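Unit 6: Work redesign after partial automation

Reading for this unit: the course pack section on task allocation, and the Mandirent interview summaries. Bring the task sheet from Unit 5.

6.1 Background

Mandirent cleans and resets furnished rooms between tenants. At the start of the period covered here, the firm ran 200 rooms with two crews. A reset covers floors, kitchen, bathroom and surfaces. The first three are described in the firm's written procedure in some detail. Surfaces get one line: "clear and wipe."

The automation project, run with the supplier Wonex, began with that line. Clearing a surface is short work for a person and hard to specify for a machine, as each item must be identified, grasped and assigned to a destination (keep, return, discard). The supplier did not write rules for this. It asked the cleaning staff to do the work with hand-held grippers fitted with a camera, and used the recordings to train the arm that would later do part of the job. The staff therefore held two roles at once, cleaner and demonstrator, and only the first had a job description. 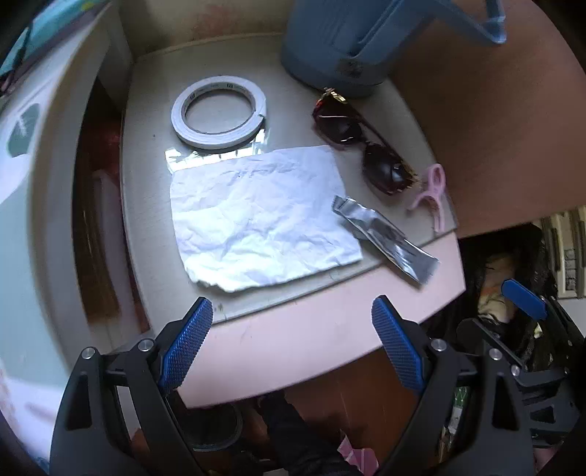

Dunidex training site, February

Ye-ji Na, shift lead, kept the notes used in this section. Her entries separate items by how they behave under two opposed pads:

Rigid, with a clear edge: tape roll, folded sunglasses, plastic clip. Grasp from the sides. The clip is small enough that the approach angle matters.

Flexible: crumpled paper, foil sachet. Contact changes the shape, so the planned grasp and the final grasp differ.

Large, with a handle: pitcher or large mug. Grasp by the handle or leave in place and work past it.

The glass top is a separate problem. It shows a window-like reflection, and a reflection next to white paper is a known source of detection errors. Staff do not notice this in ordinary work and had to be told to record it.

The harder question in the notes is the destination. Is crumpled paper waste? Ok-hee Cha, who had cleaned for the firm the longest, discarded it only after opening it. Other staff discarded it unopened. Both habits went into the data, and the arm's behavior was inconsistent until the firm chose one. A decision that had belonged to each cleaner became a written policy.

6.2 What moved and what stayed

After the trial, tasks were divided as follows.

Moved to the arm: lifting rigid items from a surface, placing them in a tray.
Stayed with staff: cables, bottles with liquid, cloth, anything of doubtful ownership, the final wipe.
New work: checking the tray, clearing stopped cycles, recording fresh demonstrations when a room type changes.

The new work was not in the original business case. In the trial log, 323 cycles were started and 18 ended in a stop that needed a person. The stops were short, but they were spread over the shift, and a cleaner in the next room had to leave a task to attend to each one.

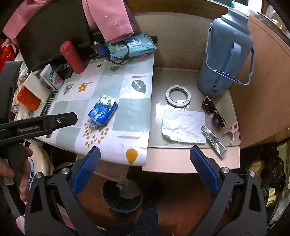
Two people recording at one table also have to agree on turn order, reach and who calls the end of a take. Hedvig Brekke, the work analyst on the project, calls this coordination load. It does not appear in a time study of single tasks, and it fell mostly on the more experienced person of each pair.

6.3 Pay and grading

Recording was first paid at the cleaning rate. Dong-hyun Seo, for the staff side, argued that demonstration is instruction and should be graded with it. The firm's position was that the hand movements were the same. The settlement added a supplement for recording hours but left tray checking at the base rate - a point the Ní Chonaill report treats as unresolved.

Terms to know: task allocation, residual task, demonstrator, coordination load, tacit rule.

Work for next session

a) Take one line from the Unit 5 task sheet that is as brief as "clear and wipe." Write out the decisions it contains.
b) Mark each decision as policy or personal habit.
c) State who should be paid for a stopped cycle, and at which grade. One page.

Hand in to Soo-ah Pyo by 2 p.m. on the day of the seminar.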